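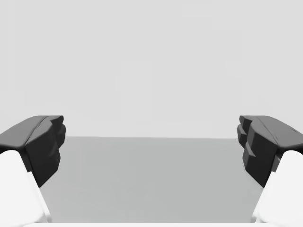 *Image: Skultico*

**Tetine introduces peel-off base coat for professional nail salons**

GRADVILLE, 24/10/2018 – Tetine, a manufacturer of nail coatings, has added a water-based peel-off base coat to its salon line. The product is sold under the name Bíró and is intended for glitter and textured polishes that are difficult to take off with acetone.

Bíró is applied in one medium coat to a clean, oil-free nail plate. It goes on milky white and turns clear as it dries. Polish should not be applied until no white areas remain. To remove the finished set, the technician lifts the coating at the cuticle with an orangewood stick and peels toward the free edge. Residue is washed off with warm water and soap.

The formula was tested in Gradville between July and the end of the summer season. A total of 208 clients wore the base coat under a standard two-coat glitter manicure. Median wear time was four days. Early lifting at the free edge was recorded on 27 nails, mainly where hand cream had been used before application.

"Film thickness is the main variable," said Sudheer Chowdary, technical manager at Tetine. "A thin coat tears during removal. A coat that is too thick stays soft underneath and shifts when the color goes on."

Bíró is not compatible with gel systems that require lamp curing. It should not be used under nail extensions or on damaged nails. Opened bottles should be stored upright at room temperature and protected from freezing.

The product ships in two bottle sizes and is available to licensed salons under order code 1049. Application sheets and safety data sheets are supplied with each case.

Tetine has produced nail coatings in Gradville since 1983.

**Press contact:** Sudheer Chowdary, Tetine, Gradville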